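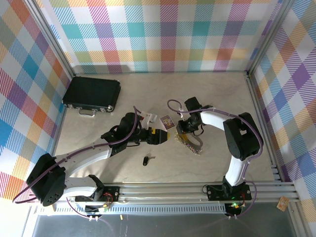 About Lillwood Water Testing

Lillwood Water Testing is an independent laboratory that analyzes drinking water from private wells, small public systems and farm supplies. Samples are accepted from homeowners, well drillers, real estate agents and municipal operators. The laboratory does not sell filters, softeners or treatment chemicals and takes no commission from companies that do.

What we test

The standard well panel covers total coliform, E. coli, nitrate, nitrite, pH, hardness, iron, manganese, sodium, chloride and turbidity. Arsenic, lead, copper and uranium are run on the metals panel and need a separate acid-preserved bottle. Volatile organics are collected in glass vials with no headspace. We do not test for radon in air, mold or pool water.

Last year the laboratory reported results on 2,934 samples. Most came from private wells, and the busiest month was May.

How samples are handled

Bacteria samples must reach the intake counter within 24 hours of collection and are set up the same day if received before 3 p.m. Each bottle is logged with the collection time, the sampling point and the name of the person who drew the water. Samples that arrive warm, leaking or without a collection time are rejected and a replacement bottle is issued free of charge.

Metals samples are held at least 24 hours after acidification before analysis. Every batch is run with a method blank, a laboratory control sample, a duplicate and a matrix spike. If a control falls outside its limits, the batch is repeated before anything is reported.

Turnaround is two working days for bacteria and 10 for the full metals panel. Rush service is available for bacteria and nitrate only.
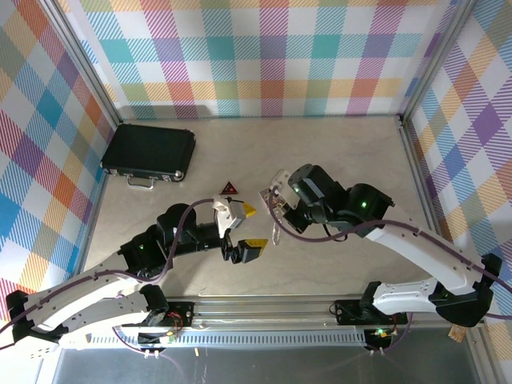
Jingyi Lei
Laboratory Director

The laboratory was set up to serve the wells on the Gornia side of the valley, where the bedrock is shallow and nitrate tends to rise after spring planting. Courier pickup was later extended to Skusov. The intake counter moved to its present address on Fu Street when the metals room was added.

Reports

Results are sent by email as a PDF. Each line gives the analyte, the result, the unit, the reporting limit, the method and the applicable drinking water limit if one exists. A result below the reporting limit is shown as "ND." This means the analyte was not detected at or above that limit and should not be read as zero.

We will explain a report by phone at no charge. We do not recommend brands of treatment equipment. Raw data and quality control records are kept for five years and can be requested by the client named on the chain of custody form.

Bottles

Bottle kits can be picked up at the intake counter or mailed. Do not rinse the bacteria bottle. The white powder or tablet inside neutralizes chlorine and must stay in the bottle.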